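My mother ran a small shop in Purkside for most of her working life, and what she hated more than stocktaking, more than the man from the council, was the bag at the end of the day. Everything that had been left on the counter or dropped behind it went into one paper bag, and on a Saturday evening somebody (me, usually) had to tip it out and put each thing back where it lived. It took me ten minutes, and I grumbled for nine of them.

I have been thinking of that bag because my neighbour Obadia Nyaga, a dear man who reads every catalogue that comes through his door, told me over the fence that we shall all have a machine for the housework within 2 years. He had it from a Pamar leaflet. I said I would believe it when one could put my shopping away, and we've been arguing happily ever since.

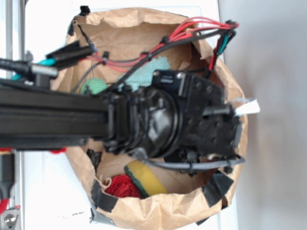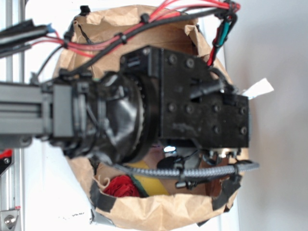
My own view, for what it's worth, is that the chores we think of as the stupid ones will be the last to go. We're dazzled by a machine that can weld, or stack 700 identical boxes before lunch, and we suppose that tidying must be easier, as a child can do it. But a child brings a great deal to the job! Think of a red cloth bunched up in the bottom of a paper bag, with something yellow lying just beside it. You or I would put a hand in without looking, know the cloth by its softness, and have it out while talking about supper. A machine has to decide where the cloth ends and the paper begins, and paper creases and cloth crumples, and neither will lie the same way twice. Then there is the plain matter of room. A gripper with its housing and all those cables takes up a good deal of a bag's mouth, and my hand, which is no beauty these days, takes up rather less.

None of this makes me gloomy. I paid 481 pounds for a Chou dishwasher and I love it dearly, though I still have to load the thing. I should gladly pay as much again for whatever would empty the shopping on to the right shelves, and I dare say Obadia would lend me the difference just to be proved right. Until then the bag is mine, and the kettle goes on first.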